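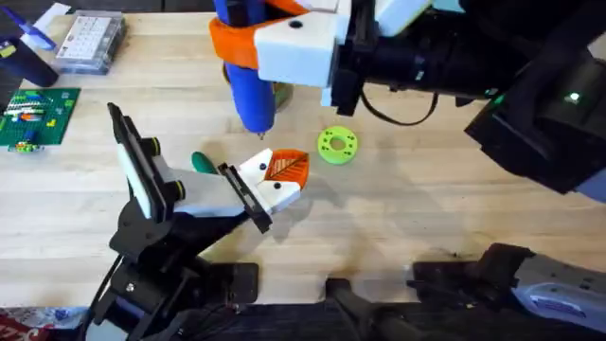
Wood exchanges water vapor with the surrounding air until its moisture content matches the temperature and relative humidity of the room. Below fiber saturation, every change in moisture content changes the dimensions of the piece, and the amount depends on the direction in which it is measured. On a flat top such as the light wooden one in the picture, where the grain is pale and straight, the direction along the grain is easy to read from the face, and movement in that direction can be left out of most furniture calculations. Movement at right angles to the grain can't be left out. These notes cover how to estimate it and how to attach a solid top so that it doesn't crack. They assume the Monday lecture on cell structure.

1. Terms

Moisture content (MC) is the weight of water in the wood divided by the oven-dry weight of the wood, given as a percentage.

Fiber saturation point (FSP) is the MC at which the cell walls are full of water and the cell cavities hold none. It varies by species and is usually taken as 28 to 30 percent. Wood does not shrink noticeably while drying from green down to the FSP.

Equilibrium moisture content (EMC) is the MC at which wood neither gains nor loses water under given air conditions. At normal room temperature, relative humidity has much more effect on EMC than temperature does. For work in this course, use an EMC of 7 percent for air at 35 percent relative humidity and 10 percent for air at 55 percent.

2. The three directions

Longitudinal: parallel to the grain. Total shrinkage from green to oven-dry is normally 0.1 to 0.2 percent. Exceptions are juvenile wood and reaction wood, where it can be several times larger and can bow a board badly.

Radial: across the grain, from the pith toward the bark. This is the width of a quartersawn board and the thickness of a flatsawn one.

Tangential: across the grain, following the growth rings. This is the width of a flatsawn board and the thickness of a quartersawn one. In most species tangential shrinkage is between one and a half and two and a half times radial shrinkage.

The difference between radial and tangential movement explains cupping. A flatsawn board that dries after it is milled flat will cup away from the heart side, so the bark face becomes concave. A square blank with rings running diagonally from corner to corner will dry to a diamond section.

3. Estimating movement

For changes that stay within the range of 6 to 14 percent MC, a linear estimate is accurate enough:

change in width = starting width x coefficient x change in MC

Coefficients per 1 percent change in MC:

Hard maple: radial 0.00165, tangential 0.00353
Red oak: radial 0.00158, tangential 0.00369

Worked case. A hard maple top is 500 mm wide and glued up from flatsawn boards at 7 percent MC. It goes into a room where it will reach 10 percent. The change in MC is 3.

Tangential: 500 x 0.00353 x 3 = 5.3 mm
Radial, if all boards were quartersawn: 500 x 0.00165 x 3 = 2.5 mm

Most real panels contain boards with mixed ring angles. Use the tangential value for the whole width unless every board is clearly quartersawn. The gluing of the panel makes no difference to the result. Five narrow boards glued edge to edge move in total as much as one wide board of the same cut.

The estimate gives the change after the piece has come fully to equilibrium. A thick top with a film finish may take months to get there and may never reach the extremes of a short wet or dry spell. Finish slows the exchange and doesn't prevent it. Both faces should be finished the same way, or one face will gain and lose water faster than the other and the panel will cup for part of each season.

4. Measuring MC

Pin meters measure electrical resistance between two pins. Align the pins as the maker of the meter directs, correct for species and temperature, and take readings away from the ends of the board, where drying is faster. Uninsulated pins report the wettest layer they touch. To look for a gradient, use insulated pins and read at several depths.

Pinless meters respond to the dielectric properties of the wood and need a correction for density. They leave no holes. An air gap or a metal bench under a thin board will upset the reading.

The oven method is the reference. Cut a section clear of knots, at least a foot from the end of the board. Weigh it immediately, dry it at 215 to 220 degrees F until the weight stops changing, and weigh it again. Delay between cutting and weighing is the most common source of error in student results.

The shop log in the Hilter building now holds 3,619 pin readings. Entries without a species are not usable and will be struck out. Write the species in full.

5. Attaching a solid top

A top must be held down flat and still be free to change width. Acceptable methods are:

Wooden buttons in grooves. The button tongue runs in a groove in the apron. Leave a gap between the shoulder of the button and the apron when assembling in a dry season, and set the button closer in a humid one.

Figure-eight fasteners. These swivel in a shallow recess on the apron. The recess has to be wide enough on both sides for the swing.

Slotted screw holes. The slot runs across the grain of the top. Use a round-head screw with a washer and don't tighten it hard.

Fix the top at one line only, normally the center, so that movement is shared between the two long edges. On a desk that stands against a wall, fixing along the back edge sends all the movement to the front.

Breadboard ends follow the same rule. The center tenon is glued, the outer tenons are pinned through slots, and the end piece will be flush with the edges of the panel for only part of the year. Gluing the full length is marked as a structural fault.

6. Problems for next session

a. Repeat the worked case for red oak, both cuts.

b. A drawer front is fitted at 10 percent MC with the grain running horizontally. State which dimension needs clearance and whether the gap will open or close as the room dries.

c. The Enriquez frame-and-panel door in the rack has a panel glued into its grooves on all four sides. Mark on a sketch where you would expect it to split, and give the season.

d. Compare the Stasberg and Flallach stock using your own oven sections. Report MC to the nearest tenth of a percent and attach the weights.

Hand work to Benjie Lagman before the start of class. Show units at every step.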